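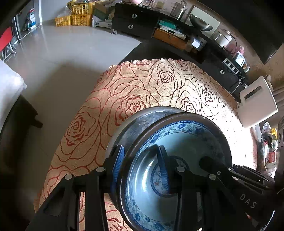 Blue-and-white porcelain bowl, nested in the steel basin. The rose tablecloth is underneath.

Kitchen and dining things, gallery two

These are the bowls, plates and other table things from the upstairs room at Timlow, put out for sorting before the shelves are repainted. Most of it is in regular use. The numbers in our house list run from 548 upward, and anything that gets a new place on the shelf keeps its old number. The list is kept by Kátia Toledo.

The blue-and-white bowl has a floral and scroll band around the inside of the rim, with small touches of red in it. There is a second, thinner ring lower down. We use it for soup when there are guests and for fruit the rest of the year.

The steel basin is everyday ware - rice washing, salad, dough. Its outside is a little scuffed. It stays on the low shelf with the rice cooker.
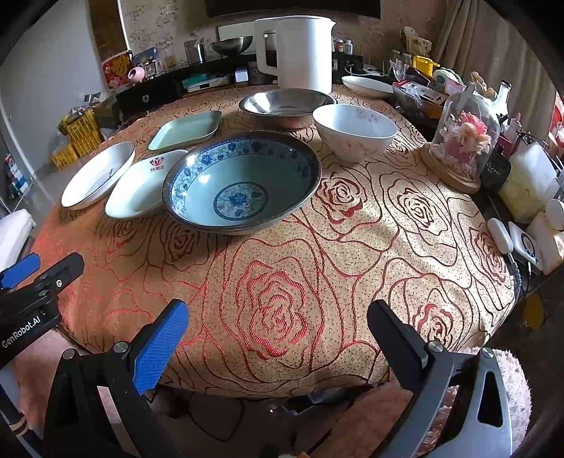
Timlow, Sep 3, 2026

Seven dishes on the round table. The blue-and-white bowl is the widest of them, and from this side the flower medallion in the bottom shows.

The white oval dish with the red lotus logo and red characters is for steamed fish. Behind it is the pale green rectangular tray, which we use for dumplings. The deep white bowl with faint pink flowers is number 1628 and came to us in December with a box of mixed plates from Zuka.

The glass dome with the pink and peach preserved flowers lives on this table all year. So does the clock.

The kettle is not on the list, and neither is anything on the black cabinet. Those will be done with the small appliances in gallery three.

Roughly 18 pieces from this room are still to be added, mainly cups and lids. If you have a correction to a number, send it to Kátia with the gallery number and the name of the piece.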